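jorkeck-trot: race results and stallion lines for the Zundside trotting meets. CSV, one row per start.

Maintained by Lauri Nurmi, ask me before asking Liesl, she only does the pedigree part.

## What's in it

- `starts.csv` 975 starts, all harness, no monté
- `sires.csv` 50 stallions, stud fee where we could find one
- `tracks.csv` 2 tracks, Zundside and Buschmann

Times are km rate, seconds with one decimal. Galloped = `g`, disqualified = `dq`, leave the time blank. Dont put zero!!

Post position is as drawn, scratches not closed up. Volte and auto start are both in there, see `start_type`.
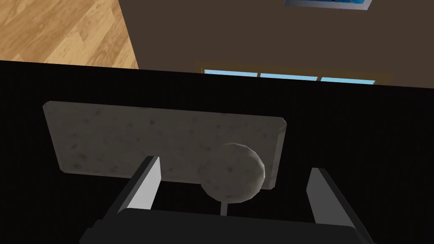

## Known problems

- 13 rows from the May meet have no driver. Ximeng Dai has the paper programs, will fill in when she gets to it
- foals with the same name as an older horse: use `horse_id`, never the name
- shoeing column is a mess before the new track forms. barefoot front / barefoot all round got mixed up
- prize money in local currency, not converted
- Fivlow export drops accents on owner names. Fixed by hand in `sires.csv`, not in `starts.csv`

## Loading

 pip install -r requirements.txt
 python load.py --meet all

Needs the semicolon separator, comma breaks on the purse column.

## Corrections

Open an issue with horse_id + race number. Or mail Emiliano Villalobos if its about a sire, he checks agianst the studbook. No betting tips pls, wrong repo.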